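Projeto Likstead — relatório de progresso, novembro
Para: Leilani Abernathy, Kustinano

Pediu-nos que disséssemos sem rodeios se o método de aprendizagem por demonstração justifica a segunda fase. Por enquanto, eu não assinava por baixo.

Recolhemos 500 demonstrações teleoperadas com os dois braços, na mesa preta, com copos de papel e objetos pequenos. A proposta inicial falava em 3000. A equipa da Lovivthorpe defende que a qualidade compensa a quantidade, mas ainda não apresentou nenhuma comparação que o mostre. A curva de erro desce bem no treino e quase nada na validação, e já vimos isso noutros projetos.
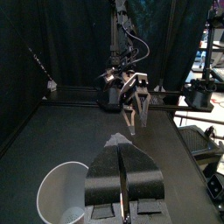 O que mais me preocupa é a sensibilidade à posição inicial. Com o copo deslocado cerca de 6 centímetros em relação às demonstrações, a política hesita, fecha cedo demais ou fica parada. Os vídeos que circularam internamente são das melhores tentativas — convém não os mostrar à administração sem as restantes.

A variante Abubakar, que junta as câmaras de pulso à vista geral, teve melhor resultado, mas foi avaliada em 13 ensaios e sempre pelo mesmo operador. Com esse número não distingo um ganho real de um dia bom.

Até ao próximo relatório vamos repetir a avaliação com posições sorteadas e um operador que não tenha participado na recolha. Peço que a verba para o terceiro braço fique suspensa até haver esses números. O resto do orçamento segue como previsto.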